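Wrapping things up with Lai-ching Chow

I had been talking to Lai-ching Chow for maybe two minutes when she took my birthday present away from me. I'd brought it along because I needed to mail it (a mug, for my sister) and I thought it might make a nice icebreaker. She shook it. She actually held the box up to her ear and shook it, and then she gave me a look.

"You can hear that, right?" she said. "That's a mug with room to run around."

Lai-ching has packed things for a living for nine years. She started out at Bokwood, a shop that sold glass lamps and not much else, and these days she runs the packing side of Ziltent, which sends out gifts and small home goods for people who make them in spare bedrooms and garages. She also teaches an evening class for anyone who sells a thing or two online and is tired of refund emails. I'd signed up in June, missed it, and felt so guilty that I asked for an interview instead.

So, first question, the one everybody wants answered: which way do the bubbles go?

"In," she said. "Bubbles against the thing. People fight me on this! But the flat side slides nicely against the box and takes tape better, and the bubbles hug whatever's inside. If it's something with a soft finish I put tissue on first, so you don't get little circles printed on it."

She says most people cut the sheet too small. Her rule is to lay the wrap down at a slant, like a diamond, and put the object in the middle, then bring the corners over one at a time. I'd always done it square, like a birthday gift, and ended up with two fat ends sticking out that I then squashed down with tape. She was very polite about that.

"The slant gives you four little flaps," she told me. "You fold one, tuck it, fold the next. If the last corner doesn't get past the middle, start over with a bigger piece. Don't patch it. A patch is where it opens."

Tape is where she gets really going. I use clear tape for everything, and I confessed this, and she put down her tea.

"Brown tape for the box. For the wrap, one strip, and fold the end over so the person can pull it off. I've opened parcels where I needed a bread knife. Who wants that? You've bought yourself a nice little jar and you're stabbing at it."

Her partner in the class is Olanrewaju Balogun, who wandered in halfway through our chat with a sandwich and stayed for the rest of it. He handles the tricky shapes. Lamps, plants, anything with arms, as he puts it. I asked him what he dreads most and he didn't even stop to think.

"Artificial trees," he said. "The blossom ones. They're beautiful, everybody wants one on a shelf, and every single twig is trying to get out of the box."

His method is to work from the bottom. The base gets wrapped and wedged first, so the weight can't travel, and then the branches are eased upward in a loose paper sleeve. He never ties them. "You tie them, they remember it," he said. "Then the customer has a tree that looks like an umbrella."

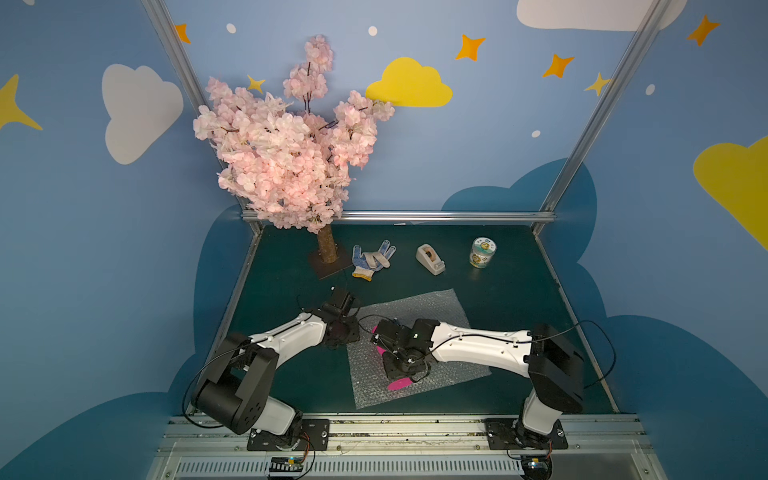 Bubble wrap on the slant, with brown tape, a knit glove and the blossom tree on the table.

We got onto gloves after that, because I wanted to know if I should be wearing them. Olanrewaju says yes for cardboard and no for tape. He likes a knit pair with rubber dots for lifting, and he takes them off the moment the tape comes out. Lai-ching doesn't bother with them at all and has the paper cuts to show for it — she held up a thumb.

The busiest they've ever been was a run of 300 candle jars for a customer called Mak, all going to different addresses. They had seven breakages, and Lai-ching can still tell you where each one was headed. "All lids," she said. "I'd wrapped the jar and the lid as one. Now I put a bit of wrap between the two. It takes no time."

I asked what beginners should buy, expecting a long list. She wants you to get a decent tape dispenser, a heavy one that stays put, and a roll of wrap that's wider than you think you need. Olanrewaju added a marker pen. They both told me to save my old boxes, then argued for quite a while over how many times you can use one. (He says twice. She says until the corners go soft.)

My mug went home in a new box, by the way. Lai-ching stuffed the inside of it with paper, wrapped it on the diagonal, and made me do the last fold myself. Then she handed it over and told me to shake it.

The next evening class is on October 28, 2026, and costs $50 with materials. Bring something awkward.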